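Email Marketing Specialist (Retention), Bromdale

We sell furniture fittings and small storage pieces online, and we send too much email. At least that is what some of us think. The rest think we don't send enough. We would like to hire someone who can look at the numbers and tell both sides where they are wrong.

The list holds 2,000 trade buyers and a much larger pile of retail addresses, many of which haven't opened a thing in years. Last September a "win-back" series went to 1,316 of them. The report called it a success on the strength of open rates. We have doubts about open rates.

What you would do

Run the weekly newsletter and four automated series, and kill any that don't earn their keep.

Clean the list, even when it makes the total look bad.

Test subject lines properly, with a sample big enough to mean something.

Write plain product copy. A two-drawer cabinet with black bar handles does not need to be "reimagined." 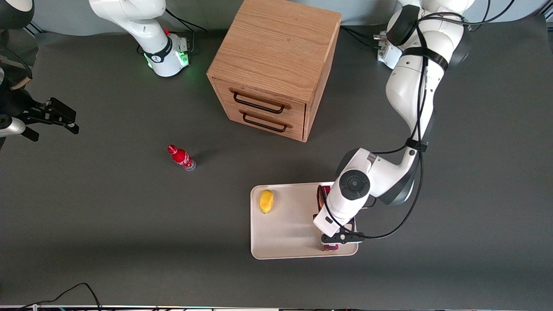
What we want from you

Two or more years of hands-on email work. You should be able to explain a bounce log, fix a broken template, and say "I don't know yet" in a meeting. Certificates are fine, but we won't ask about them. If your resume claims you doubled revenue, expect Friederike Brandes to ask how you measured it.

What you get

Full-time position, 28 vacation days, and a manager who reads reports to the end. We won't promise a family atmosphere.

How to apply

Send a resume and one marketing email you think failed, with a short note on why, to Carola Diekmann in the Bromdale office. No cover letter, please. Applications close Feb 6, 2018.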